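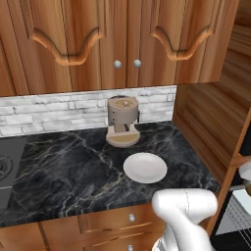

Oficina de marcenaria de Tolentino abre inscrições para curso de restauro de armários

24 de abril de 2022

A oficina municipal de marcenaria de Tolentino recebe até o fim do mês as inscrições para o curso de restauro de móveis de cozinha. As aulas começam em maio, no galpão da rua Clanau, e vão ocupar o período da noite, duas vezes por semana.

São 47 vagas, divididas em 2 turmas. Na edição anterior, 131 pessoas se inscreveram e a seleção foi feita por sorteio. O procedimento será o mesmo este ano, com prioridade para moradores do município que ainda não frequentaram a oficina.

O curso trata de portas, gavetas e painéis de madeira maciça ou folheada. O programa inclui remoção de verniz antigo, correção de empenamento, colagem de molduras soltas, troca de dobradiças e acabamento com óleo ou goma-laca. Uma das aulas será dedicada aos puxadores: como tapar furos antigos e como marcar os novos para que fiquem alinhados depois de pendurada a porta.

O responsável pelas aulas é o marceneiro Malachy Rafferty, que trabalha com restauro na cidade desde 2000. Segundo ele, a maior parte dos armários que chegam à sua bancada tem conserto. "A pessoa vê o verniz escuro e rachado e pensa em jogar tudo fora. Muitas vezes a madeira está boa e o problema é só a superfície", afirma.

A parte sobre tingimento ficará a cargo de Laine Rätsep, que vai mostrar como aproximar o tom de uma peça nova ao de um conjunto já envelhecido. Os alunos podem levar uma porta ou gaveta de casa para trabalhar durante o curso, desde que a peça não tenha cupim ativo. Quem não tiver material próprio vai usar peças doadas à oficina.

As ferramentas são fornecidas no local. Luvas, máscara e óculos de proteção ficam por conta do aluno. A madeireira Kumov cedeu retalhos para os exercícios de encaixe, e a loja Urkix dará desconto em lixas e vernizes aos matriculados.

A inscrição é gratuita e deve ser feita na secretaria da oficina, com documento de identidade e comprovante de residência. Menores de 16 anos não podem participar. A lista dos sorteados será afixada na entrada do galpão, e quem não confirmar a matrícula no prazo perde a vaga para o próximo da lista de espera.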